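The Envelope Drawer, One Year On

Well, friends, I promised an update on the grocery envelopes and I've been putting it off, mostly from embarrassment, because I fell off the wagon for most of the spring (birthdays! the car! you know how it goes). But I'm back on, and I have a number to share.

For anyone new, my neighbor Mihret Mamo got me started. She keeps one envelope for food, one for household things like soap and light bulbs, and a skinny one she calls "oops." When the envelope is empty, you cook from the pantry. I thought I would hate it, and for a while I really did, and then one evening I made a perfectly good soup out of barley and half a cabbage and felt like a queen.

I added up my little notebook last night and we spent $3,260 on groceries for the whole year, for two of us, with Hajnalka Bozsik's eggs counted in (she won't come down on price, but they are wonderful eggs). That is $600 less than the year before. I checked it twice with the calculator and once on paper.

The biggest help has been the day-old shelf at Nilsuwan, over on the corner, and buying rice in the big sack and splitting it with Mihret.
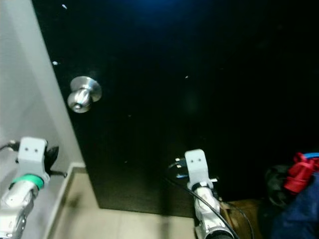 Clostemside, 16/06/2024

I nearly forgot the oops envelope! It had $41 left in it, and I'm rolling that over to August, when the canning jars go on sale. If you have a good recipe for pickled beans that doesn't need a pile of fancy spices, please leave it in the comments. I have 17 jars already and would like to fill every one of them.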